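Fold-Flat Mailer Box Project
Final report, Packaging Basics, section 3
Darcy Lavoie and Diane Ouellet
30 March 2026

1. What we did

We looked at one-piece cardboard mailers, the kind that ship flat and get folded up by whoever is packing the order. Question was pretty simple: where does a colored box wear out first, and does the fold pattern have anything to do with it. Lavender outside, plain cream inside. All the work was done on the marble-patterned top.
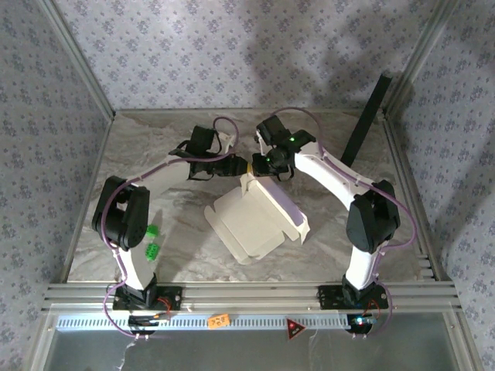
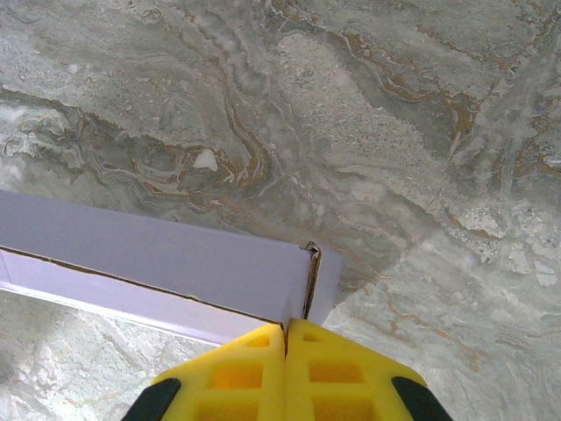
2. Why this box

Flillier (our pretend client, a soap shop Diane made up for the branding class last semester) wanted something that looks nice on a shelf and also survives the mail. Those two pull against each other. A heavier board folds ugly. A thin one folds great and then the corners go. We picked the middle weight and stuck with it because we ran out of time to order the other one.

3. Fold method

Same order every time:
Open the blank out flat, cream side up.
Crease every score line before standing anything up.
Side walls first, then the front.
Tuck the flaps in, lid last.
Close, open, close again. That is one cycle.

We were going to do 90 cycles per box but the class period is short, so 50. Darcy folded, Diane wrote things down. We switched once and the notes from that day are harder to read, sorry.

4. What we found

Corners go first. Long folds held up a lot better than we expected, we thought the lid hinge would be the weak spot and it was fine. At the corners the colored layer gets pulled two ways at the same time, and once it starts to lift the brown board underneath shows. On a lavender box you notice that right away. On a kraft box you probaly wouldn't notice it at all.

Skipping the pre-crease step made it worse. If you stand the walls up cold the fold wanders off the score line a little and the corner takes the strain.

The rounded ends on the long flap are a good idea. They slide in without catching. Our first sketch had square ends and those would of snagged.

5. Problems

Fingernails. Half the marks on the early boxes were from us and not from folding, so we threw those out of the results.

Humidity, didn't control for it. The lab window was open some days.

Glue. We tried a dot of Jendent at one corner to see if it would hold the outer layer down. It did hold but dried shiny and looked bad. Dropped it.

Also our cost numbers are only for a run of 800, Pludik wouldn't quote smaller than that. So the cost section is one line: too much for a shop this size, get a plain box and a printed sleeve.

6. What we'd change

Small relief notch at each corner so the outer layer isn't stretched. Ms. Quiroga suggested this at the midterm review and we should have listened then. A tinted board would help too, same color all the way through, so wear doesn't show as brown.

Instructions printed inside the lid. The cream side is blank and it's wasted space. Just two lines, crease everything first, then fold.

7. Still to do

Notched version is drawn but not cut. Cutter is booked for the first week of April. Diane has the file, Darcy has the leftover board. Crush test if the press is free, otherwise just stacking books on it.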